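Trellgate Newspaper Index – User Guide
Section 3. Setting up a reel and entering camp letters

Read section 2 first if you haven't got a login yet. This part is for church weeklies from the war years, the ones on film. Bound volumes are in section 4, different screens, don't mix them up.

Before you start

You need: your login, the reel number off the box (not off the leader, the leaders are wrong on a lot of the Matoušek reels), the issue checklist for that paper, a pencil. No pens near the reels.

One reel per person at a time. Sign it out on the sheet. Sign it back in too please.

3.1 Loading the reel

1. Turn the reader on and let the lamp come up.
2. Reel goes on the left spindle, film coming off the bottom.
3. Thread under the first roller, between the glass plates, under the second roller, onto the take-up.
4. Two full turns by hand before you touch the motor.
5. Close the glass. Gently.
6. Forward slow until you hit the title card. Check the card against the box.

CAUTION: Never rewind at full speed with the glass down. It scratches. We have lost most of a spring's worth of one Georgia weekly that way.

Note: if the picture is mirror image the film is on backwards. Take it off, flip the reel, rethread. Don't just hit Flip on screen, the page captures save the wrong way round and somebody has to redo them.

3.2 Opening a batch

1. Log in, pick Reels, then New Batch.
2. Type in the reel number with the dash.
3. Choose the paper from the list. Title changed during the war? Use the title printed on that issue's front page. The system links old and new titles by itself.
4. Set the contrast. 100 is the default and too harsh for the 1861 stuff, bring it down untill the column rules look thin and even.
5. Save. The batch shows up in yellow. Yellow means open, green means checked.

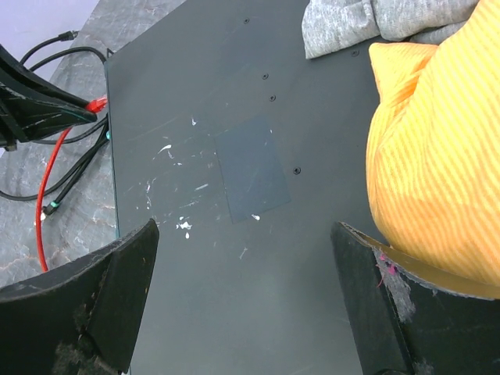
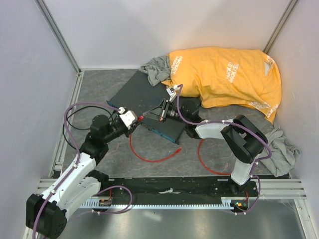
Flora Chisholm and Marin Popescu
Trellgate user guide, revised August

3.3 What counts as a camp letter

Anything written from an army camp, or passing itself off as written from one. Chaplains, colporteurs, privates, officers, visiting pastors. Signed with a name, initials, a pen name like "Pilgrim" or nothing at all. All count.

Doesn't count:
– editorials about camp morals with no letter quoted
– tract society appeals, unless they print a letter whole
– war news lifted off the telegraph

Editorial with a letter inside it – index the letter, put the editorial in the Context box.

3.4 Entering a letter

1. Click New Item. Page and column first, always.
2. Writer. Exactly as printed. "J. H. C., Chaplain" stays "J. H. C., Chaplain". If you think you know who it is that goes in Notes with a question mark, never in Writer.
3. Place. Again as printed. "Camp near Manassas" is fine. Leave Modern Place blank, Viera Hrnčiar fills those in.
4. Two dates, date of the letter and date of the issue. They can be weeks apart. No date on the letter, leave it empty. Do not guess from the battle mentioned.
5. Regiment if given. Use the drop-down. If it isn't there type it in and tick Unlisted.
6. Subjects. Pick up to 3. Most used ones:
DRINK – whiskey, sutlers, drunkenness
CARDS – any gambling
SABBATH – drills, marches or work on Sunday
PREACH – services, prayer meetings, revivals
TRACTS – requests for tracts and Testaments, thanks for same
HOSP – sickness, deathbeds, nursing
HOME – messages to families or to the home church
7. First line. Copy the first ten words or so, old spelling kept.
8. Save Item.

Note: profanity goes under SWEAR, not CARDS. Used to be lumped together as CARDS/VICE. If you see that code on an old item fix it, or send the item number to Uriel Serrano.

Note: slavery comes up in these letters, sometimes in passing, sometimes at length. Code it ENSL every time, even one line. ENSL doesn't count against your limit. Enter any named enslaved person in the Persons box as well, with whatever name is printed. Don't soften the wording in the first line.

3.5 Reprints

These papers copied each other constantly. Same letter, four papers, four slightly different versions. Before you save hit Check Reprints. If there's a match you get a list on the right.

Same text: click Link. Different text, paragraphs missing, name changed: Link, then tick Variant. Not sure, tick Query and move on. Don't sit there comparing for an hour, that gets done at review.

CAUTION: Link only goes one way. Once saved you can't unlink, only a reviewer can.

3.6 Missing and damaged pages

Page missing from film: enter a blank item, code GAP, page number. Every missing page gets it's own GAP, no ranges.

Torn or too dark to read: capture it anyway, code ILLEG, transcribe what you can with square brackets round the doubtful bits. Vlasta Holub keeps a list of other libraries holding the same issue, ask before you give up on it.

Known bad: reel 29, second half, most of the inside columns. Just capture, don't transcribe. A new copy has been requested.

3.7 Closing down

1. Save any open item.
2. Batch menu, Pause (not Close, Close sends it to review).
3. Rewind slow, glass up.
4. Reel in box, box on the cart.
5. Lamp off. Leave the fan running until it stops on its own.

Login trouble or a frozen batch, see section 6. Codes in full are in Appendix B.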